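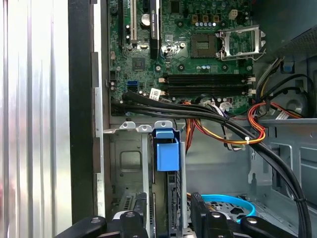
Wrist-only policy vs. wrist + overhead, RAM seating task

jmak
Results from the May runs on the Mitley cell. Same policy, 400 demos, desktop boards mounted in the case. Wrist view only: 51 failures in 500 trials. Adding the overhead view made it slightly worse. I'd drop the overhead.

shih_lurker
Slightly worse by how much? And were the demos collected with both views on?

jmak
15 more failures. Yes, both recorded, same demos for each.

K. Wada
I don't think that supports dropping it. Once the arm is inside the case the overhead sees mostly the back of the wrist. You are training on an input that carries little signal during insertion and then blaming the input. Mask it below a height threshold and rerun.

jmak
Masking by height is hand tuning. The point of the comparison was no hand tuning.

K. Wada
Cropping the wrist view is hand tuning too, and your config does that.

jandholm2
Where do the wrist-only failures fall? On our Wudska arm nearly all of them were cable contact on approach, before the module reached the slot.

jmak
Mixed. Cable contact and one-sided seating, where one latch closes and the other stays open. I haven't split them by slot.

jandholm2
Split them. Cable contact is a planning problem and a second view might help there. It won't help with seating, that needs force.

shih_lurker
Agree on force. Still not convinced on one training seed.

jmak
Fair. Two more seeds are queued, with Wada's mask as a third condition. Will post the per-slot table in this thread.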